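What My Hands Know (and What I Had to Teach Them Again)

Apr 16, 2025

I have been meaning to write this one since March, when I started spending my afternoons over at Sostdale learning to teach robots by remote control. A few of you wrote to ask what on earth I do there all day, and my sister still tells people that I "play video games for science," so I suppose it's time I set the record a little straighter.

The short version is that I move a pair of controls with my own two hands, and a pair of arms on a table copies me. Every time I get through a task, the whole run is saved, and later a computer studies a great pile of those runs and tries to learn the job for itself. My part is the pile. For the card job they want 500 good runs, and when I sat down to write this I had just passed 200, so there was a cookie with my tea this afternoon.

The card job sounds like nothing. There are cards, there's a holder, there's a box, and things have to get from one to another. I must have done that sort of thing a thousand times at my grandmother's kitchen table without a thought in my head (she was a ferocious rummy player and did not wait for slow dealers). But try doing it when you can't feel what you're holding! The first week I squeezed everything too hard. Then I got nervous about squeezing and dropped everything instead. Akua Owusu, who trained me, let me go on like that for two days before she leaned over and said, "Watch the fingertips, and stop watching the elbow." I had no idea I was watching the elbow.

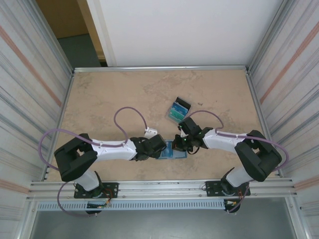
The other thing she taught me was to slow down at the point where both hands come together. When you pass something from your left hand to your right, there's a little moment when both hands have it, and you feel the pull and let go. With the arms you have to decide to let go. I now count a slow beat in my head, and I've caught myself doing it at home with the salt shaker, which my husband finds very funny.

We throw out a fair number of runs. If I bump the box and have to go back for it, Akua likes to keep that one, provided the fix was clean, so that the robot sees how a person gets out of a small mess. If I dither, hovering over the table while I make up my mind, out it goes. I was a bit hurt by that in the beginning. I'm a ditherer by nature! On my worst afternoon we tossed 17, and I drove home and ate cereal for supper.

I've gotten better, though. The good stretches feel a lot like knitting, where you stop thinking about your fingers and your mind goes off somewhere pleasant. I planned most of the vegetable bed that way last week, and I've decided on pole beans along the fence after all, so thank you to everyone who argued with me about it in the comments.

After the cards comes something with small jars and lids, and I'm already dreading the lids. Akua says to practice at home with my eyes on my fingertips, so the spice rack is getting a very thorough going-over this evening.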